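4.2 What the plug counts can and cannot show

Most claims about standby power in shared workrooms rest on walk-through audits. An auditor enters a room, lists what is plugged in, and multiplies each item by a standard wattage. The Otulholm survey, the largest of these, lists 1,459 devices and arrives at a saving that has been repeated in nearly every report since. We doubt that the list can carry that weight. It records presence, and presence is a poor stand-in for use.
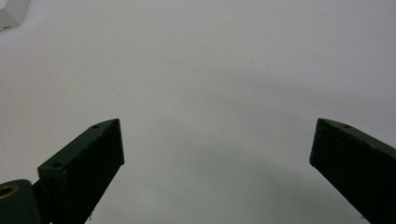
Audits of this kind also depend on where the auditor chooses to look. The Otulholm forms ask for "equipment on work surfaces" and leave the rest to judgment. A stretch of pale, bare tabletop between two dark green fingers, such as the one shown here, would add no line to the form, yet it says nothing of what is drawing power under the table or behind it. The Etthorpe audit tried to fix this with a second visit, but both visits fell in May and both took place before noon. We do not see how that captures evening loads.

The treatment of power strips is weaker still. Malik, the scoring tool used at both sites, assigns every strip a fixed load of 2 watts, whether or not anything is connected to it. The manual gives no source for the figure. A strip with no indicator light and nothing attached may draw next to nothing - a full one may feed half a room.

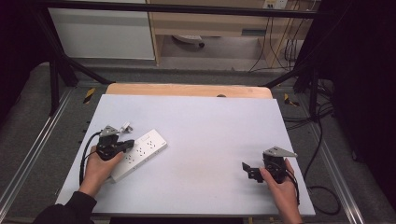 Figure 3. Power strip with rows of outlets, on a white board. A small white-and-gray plug is also in view.

Metered data would settle much of this, but there is little of it. The Urnura trial logged 60 outlets for 900 hours and reported only the mean, so a few heavy loads could account for the whole effect. Until the outlet-level readings are released, we treat the published savings as an upper bound and leave them out of the pooled estimate in Section 5.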